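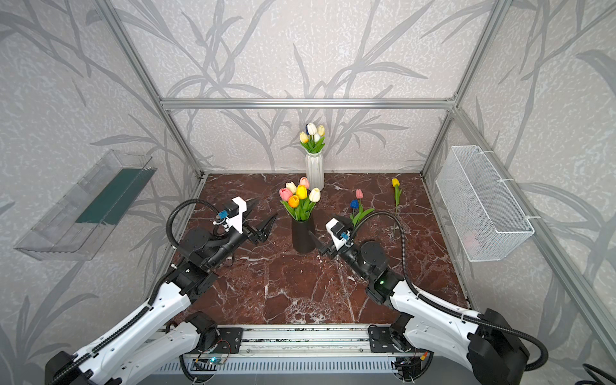 Holzer pattern books to stay in Trandach after all

Thu 31 January

Anyone who has ever papered a back bedroom in Trandach will be glad to hear that the old Holzer pattern books are staying in the town. The wallpaper firm confirmed this week that its collection, which runs to 1,398 separate designs and goes back well before the oldest of us were choosing curtains, will move a few streets down the hill to the former Troment drapery in Miltari Road. It should open there in May, and people will be able to go in and turn the pages for themselves without having to buy so much as a tube of border paste.

That is a happier ending than many of us expected in the autumn, when the firm let it be known that the upper floor of its works was to be given up and that the books, along with the drawings and a good many boxes of odd ends and offcuts, might have to go to a store outside the county. The news went round town quickly. A petition was left on the counter at the post office and another at the baker's, and between them they gathered 206 signatures, several with little notes squeezed in beside the name about a grandmother's hallway or a landing that had been done in the same brown trellis for as long as anybody could remember.

Holzer says it had been hoping all along to find somewhere closer to home, and that the offer of the Troment shop came at just the right moment. The drapery has been shut for a good while now, though the long cutting tables are still in there (the big one under the window would have needed the door taking off to get it out), and so are the deep shelves that once held bolts of cotton and which happen to be very nearly the right depth for a pattern book laid flat. The roof over the back room has been mended and the electrics are being done now. After that there is only the painting, and yes, we did ask, and it will be paint in the front and paper in the back.

For those who have come to the town more recently, it may be worth saying a little about what the books are. Each one is the size of a large tea tray and weighs about as much as a well-fed cat. Inside are sample sheets of every paper the works put out in a given season, usually in four or five colourings, with the pattern number stamped on the reverse and the length of the repeat pencilled in the corner. Decorators' shops used to keep them on a sloping stand near the door, and families would come in of a Saturday and go through them for hours, and go home, and come back the next week and go through them again. The works kept one clean copy of each for itself, and those are what will be on the shelves in Miltari Road.

The early books are full of small sprigs and stripes. Then come the years of enormous roses, then a spell of geometric shapes in orange and mustard that still divides opinion, then a long quiet stretch of woodchip and magnolia, during which the firm admits it very nearly gave up on pattern altogether. Leaves run through the whole lot. There are ferns, ivies, willows, reeds and grasses of every kind, large and small, and if you put the books end to end you would probably find that there was never a season without some sort of greenery in it, though a great deal of that greenery was printed in blue, brown or grey.

Leaves are also what people are asking for at the moment. Holzer's shop counter says that big, loose foliage on a pale ground has been outselling everything else since last summer, and that customers have grown much bolder about where they put it. It used to be one wall behind the bed or the fireplace, with the other three painted to match the palest bit of the background. Now they want it to go round the corner and keep going, and they want it next to things that have a strong pattern of their own, such as a patchwork quilt, a veined marble top or a very busy tiled floor.

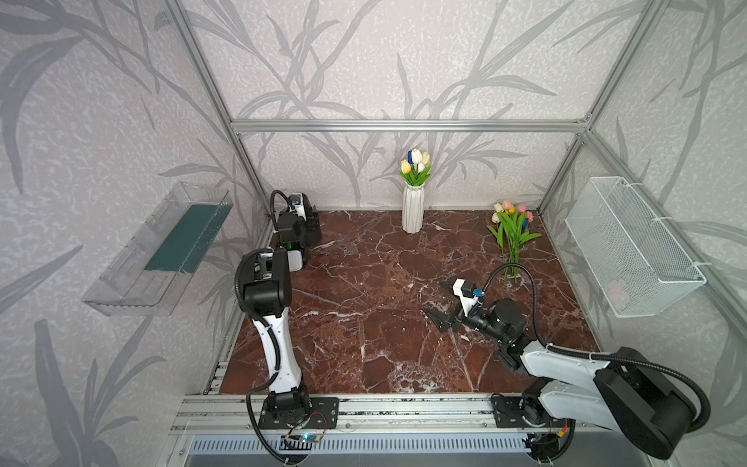
One regular at the shop said she had been told all her life never to put pattern on pattern, had gone ahead and done it in the dining room over Christmas, and only wished she had started thirty years sooner. She added that her advice to anybody nervous was to buy the extra roll, because a large leaf is a greedy thing when it comes to matching up, and you lose more at the top of each drop than you would ever think.

The shop agrees with her about the extra roll. A small sprig can be lined up with hardly any waste, but with a big repeat you may have to throw away the best part of an arm's length every time, and corners are worse. It suggests starting in the middle of the wall people look at first and working outwards in both directions, so that any awkward join ends up behind the door. Older houses in the streets behind the station are famous for having no straight walls at all, and there the plumb line should be trusted over the door frame, the skirting board and certainly the ceiling.

Back to the move itself. It will be done over two weekends in the spring, in order, starting with the oldest books, which have to travel flat and one to a crate. The offcuts will come last. There are nearly 3,000 part rolls in the attic at the works, many of them the tail end of papers that have not been printed for decades, and Holzer has decided that those which are duplicates can be sold off cheaply on the opening day. We suspect there will be a queue. If you have a torn patch behind a wardrobe that has been bothering you since you moved in, bring a scrap of it with you in an envelope, with the pattern number if there is one, and someone at the table will try to find its match.

There will be a corner for children too, with paste, brushes and old sheets to cut up, and a shelf of dolls' houses waiting for new walls. The firm would be pleased to borrow one or two more, particularly any with a staircase.

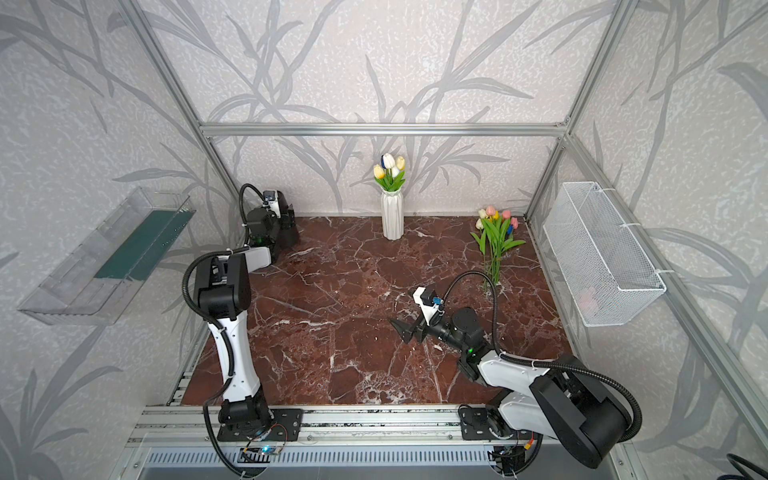

Grey leaves on a pale ground, with a white ribbed vase near the middle of the back wall.

Some things are still to be settled. The opening hours have not been fixed, and there has been a good deal of friendly argument about whether the shop should keep the Troment name over the window, where the gold lettering is still perfectly readable, or have a new board made. For the time being the lettering stays. Parking in Miltari Road is as bad as it ever was, and visitors are asked to use the field by the bowling green on the opening day if it has not been too wet.

Holzer would also like to hear from people who have old Trandach papers still up on their walls and would be willing to have them photographed. It does not matter if they are faded, scuffed or half covered by a bookcase. A few of the early designs survive only as a number in a ledger, with no sheet to go with it, and the firm would dearly love to know what they looked like. One, entered simply as "Reeds, large, two greys", was ordered in quantity by half the boarding houses along the front, so there must be a bit of it left somewhere, perhaps at the back of an airing cupboard or underneath four layers of something else.

Notes about old papers can be handed in at the works counter or dropped through the letter box at the drapery, which is being emptied daily while the electricians are in. Please write your address clearly, and say which room it is.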